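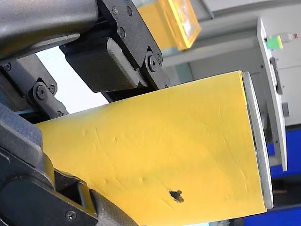 Zanura Automation Users Board
Gripping and End-of-Arm Tooling > Faults and Safety
Topic: Surface torn through on a gripped part - grip force or pad wear?

Posted by: J_Cabrera
7 January 2018

Good afternoon to all members. I am submitting this report on behalf of the Hodska handling cell and would welcome comment from other sites.

The cell presents yellow cylinders with a grey end cap to a Ticona press fixture. The arm holds each piece from the side and top with the padded fingers. During a routine check we stopped the cell with the part still in the grip and found a puncture in the lower middle area of the body. The yellow surface is torn away at that point and there is a dark cavity behind it. There are also small dimples, some creasing and light scuff lines.

The controller recorded no fault. Grip force was set at 51 percent, which has been the approved value since November. We have quarantined 89 pieces from the same lot pending inspection, and the cell is locked out.

Our questions are as follows. Has any site seen pad contact produce a tear of this kind? Should the force setting be lowered before restart?

Regards,
Jhosep Cabrera

----------

Reply by: gitach_support_desk

Thank you for the report. Gitach recommends that the force setting not be changed until the pads have been removed and measured. A pad that has hardened or lost its face can concentrate load at one edge, and a lower setting may hide the condition for a time.

Please confirm the pad part revision and the date of last replacement.

----------

Reply by: B.Riquelme

I must respectfully disagree with the order of work proposed above. In the picture the tear is out on the open part of the body, and neither pad is on it. If the pads had caused it, I would expect the damage to lie under a contact face. The dimple just to the left of the hole interests me more. I would look upstream for something hard striking the part - a guide rail fastener, or the corner of a tote.

Bautista Riquelme

----------

Reply by: linewright

The pads are not on it at the moment of the stop. That does not tell us where they were on the first pick. Does this program regrip? If so, the part could have turned or shifted between grips, and the tear could have been a contact point earlier in the cycle.

----------

Reply by: J_Cabrera

To answer the questions received:

Pad revision is 2. Replacement date is not in our maintenance record, and I have raised that as a separate finding.

The program does regrip. The part is set down on a rest and taken again nearer the cap before it goes to the press.

----------

Reply by: B.Riquelme

The regrip is new information and I accept that it reopens the matter of the pads. I maintain my view on the rail. Both should be inspected.

----------

Reply by: cell_safety_mod

A reminder on procedure, as this topic will be read by other sites. A part stopped in the grip remains under clamping force. Do not reach between the fingers to examine the surface. Support the part, isolate the arm, release the stored air and confirm zero pressure at the gauge before any hand enters the gripper area.

I would also ask the original poster whether the missing fault is being treated as a safety item. A cell that can damage a part without an alarm should not return to automatic mode on the basis of a force change alone.

----------

Reply by: J_Cabrera

It is. The lockout remains in place and restart requires signature by both maintenance and safety.

Interim result: the pads were removed this afternoon under isolation. One of the 2 faces has a raised edge where the bonding has lifted. The rest and the guide rail have not yet been inspected.

----------

Reply by: linewright

A lifted edge would do it, in my opinion. Please compare its width with the tear before the pad is discarded.

----------

Reply by: B.Riquelme

A lifted edge could account for the creases. I am less certain that it could open a hole of that shape. Please post the rail inspection when it is complete.

----------

Reply by: J_Cabrera

Noted. The pad has been tagged and retained. The rail inspection is scheduled for the next shift and I will post the measurements in this topic.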